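Afiq Khoo and Vandana Kushwaha, 12/08/2019

Our project looked at how a weekly mix show on student radio, Avside, picks its guest DJs and what they play. We logged 824 tracks from the April archive.
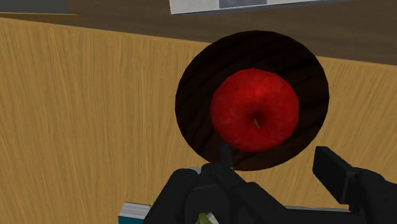

Each track was entered with its artist, label and the position in the set. Remixes were logged under the remixer. Where a DJ gave no tracklist we left the gaps blank.

## Results

- House and garage made up about 50 per cent of the log. Most of it was played in the first hour.
- Only two guests played their own unreleased music. Marcus Lindgren, who records as Skorkov, opened with a long edit of his single "Marchetti".

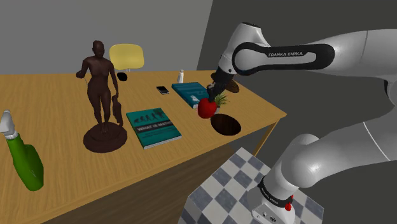 - Guest mixes had fewer vocals than the resident's sets. Guðlaug Ingvarsson's was nearly all instrumental.

The resident, Roscoe Whitlock, told us he books by email and doesn't ask to hear a mix first. 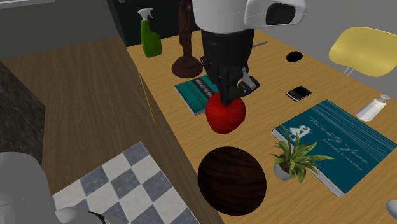

## Problems

The Misel label changed its catalogue numbers, so some entries had to be checked again by ear.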